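Laundry helper wanted – soft toys and small items

Zatow lends out soft toys to playgroups and needs a part-time helper to wash them. Front-loading machine, one basket per load.

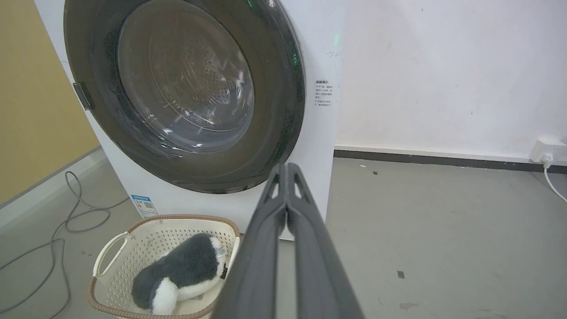 Basket and washing machine

You will sort toys, read care tags, run loads and wipe the door glass and rubber seal. Five shifts a month, Monday mornings included.
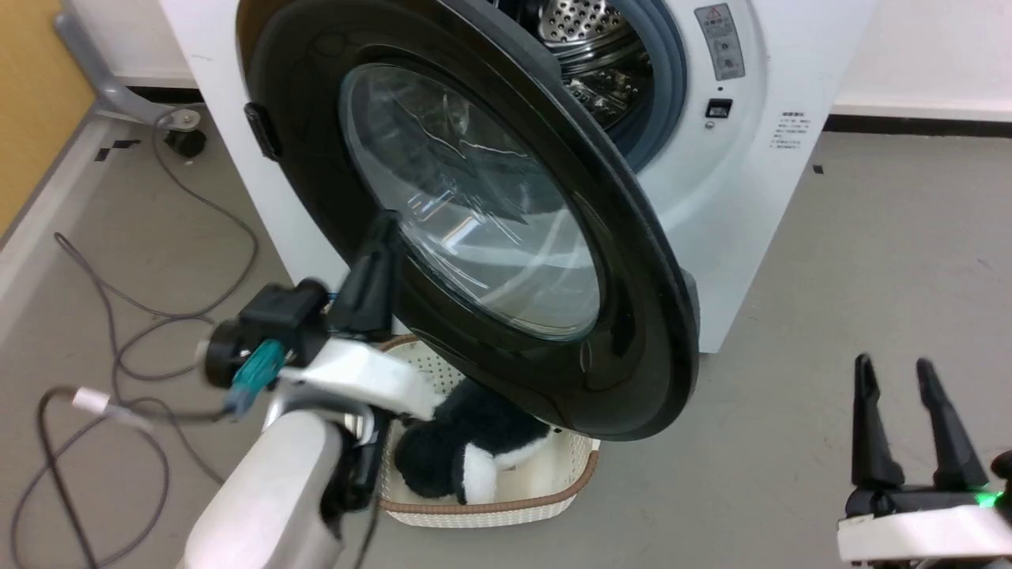 Zatow Toy Loans – open washing machine

No experience needed. Apply to Beril Ateş by the end of March, quoting job 232.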